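About Us

Wenedcombe Computer Reuse is a repair shop and training school on the ground floor of the old Nogueira mill building. We take in used desktop computers, fix the ones that can be fixed, and sell them at low prices or pass them on to schools and families in the area. We also teach evening classes in basic repair.

Carolina Aguiar and Santino Pereyra started the shop after the district library in Cencombe replaced its public computers. The library had 200 machines to get rid of and no plan for them. Carolina was working there at the time and asked if she could have them. Santino had a van and a dry garage. Most of the machines needed a new drive or more memory, and several needed only a good cleaning.

The garage lasted two winters. We moved to the mill one February, and have been there since.

What we do

People bring us computers from home, and offices call us when they clear out a floor. We log each machine, test the power supply and the memory, and decide if it will be rebuilt or used for parts. Last year we took in 1241 computers. Laptops are harder for us to repair and we accept them only if they come with a charger.

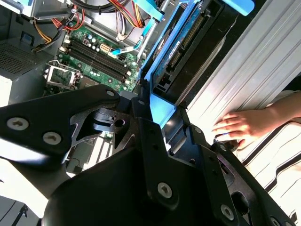

A rebuilt computer leaves with a fresh operating system, a keyboard and a mouse. We give a six-month warranty on everything we sell. If something fails in that time, bring it back with the receipt and we will repair it or swap it. We don't sell phones or printers, and we can't help with ink.

Your data

This is the question we get most often. Any drive that comes in with a donated computer is wiped before it is used again. Drives that fail the wipe are shredded by Lelov, a recycling firm that gives us a certificate for each batch. You can ask for a copy. If you would like to keep your old drive, say so at the desk and we will take it out for you at no charge.

Classes

Nahuel Núñez runs the beginner course, which meets in the evening at 6:30 and lasts eight weeks. Students learn to take a desktop apart, name the parts, put it back together and find common faults. Tools are supplied. You don't need any experience, but you do need to be 14 or older - younger students can come with a parent.

Benedita Fonseca teaches the second course, on networks and home servers. It fills up early, so please put your name down at the desk or by email. 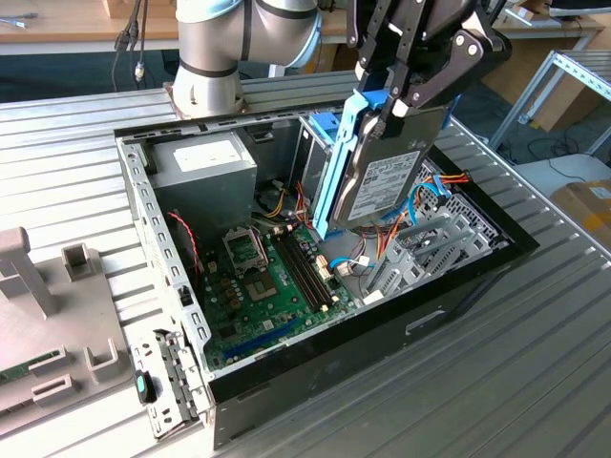 Who we are

Carolina Aguiar manages the shop and deals with donations.

Santino Pereyra handles collections and the parts store. Call him first if you have more than ten machines.

Nahuel Núñez and Benedita Fonseca teach the classes and share the repair work.

Lurdes Sequeira keeps the books and answers the phone in the mornings.

How we are paid for

Sales cover the rent and most of the wages. Course fees cover the rest. We hold 3000 square feet at the mill on a long lease, and more than half of that is storage.

Visiting

The desk is open from 10 a.m. to 4 p.m. on weekdays. Use the side entrance by the loading dock - the front door is for the upstairs offices. Small donations can be dropped off any time the desk is open.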